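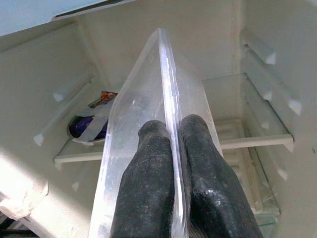

No. 117

Quick one tonight, it's nearly 11 and I have to be up at 6. But I promised a post about the move to eating from what we already have, so. Here goes.

Background for anyone new. Back in June I added up what we spend on groceries and felt a bit sick. $202 in one week, two adults and a kid who eats mostly toast. And that was a week when we also got takeout. Twice.

So the new rule is no big shop until the fridge is down to condiments. Small top-ups only. Milk, bread, fruit, the end.

How it's going: mixed.

Week one was easy. Loads of stuff in the freezer, felt very smug. Chili, half a bag of dumplings, a lasagna I had no memory of making (good though). Week two was harder. Lots of rice. I made a soup out of celery and one potato and my husband asked if there was a second part to dinner. There was not.

Then the shelves started to clear and I could finally see the back wall of the fridge, so I gave the whole thing a proper clean. Took the glass out, took the drawers out, warm water and baking soda. Should of done it a year ago. One drawer didn't want to go back in and I said some words.

Things I found while cleaning:

Three open jars of the same mustard
A lime like a golf ball
Pickle juice, no pickles – that one's the kid

The mustard thing is really the whole problem in one go. I buy it because I can't see it. So now there's a list on the door, on the back of an old Famdale flyer, and when something gets opened it goes on the list. When it's finished it gets crossed off. I know there are apps. I tried one called Zusteline for a while and it wanted me to scan every single yogurt. No thanks.

Best meal so far – the bean thing. Can of white beans, an onion, the end of a tube of tomato paste, whatever greens are dying. Fry the onion slow, paste in, let it go dark, then beans and a splash of water. Greens last. Squeeze of lemon if you have one, vinegar if you dont. 7 minutes once the onion's done. We've had it on toast, on pasta, and once cold, standing up.

Worst meal: tuna and leftover couscous, baked. I don't want to talk about it.

Money so far, the top-ups are coming in way under, but I haven't done the sums properly because there was also a birthday cake in there and I don't know if cake counts. Probably counts. Will add it up at the end of the month and post teh real number even if it's embarassing.

A couple of you asked about lunches. Leftovers, mostly. Or egg. Eggs count as a top-up, I've decided.

Still to use up: barley, a jar of tahini with an inch of cement at the bottom, coconut milk, frozen peas for days. If you have a barley recipe that isn't soup please put it in the comments. We're all very tired of soup.

Ok, bed. Lunchbox still isn't made.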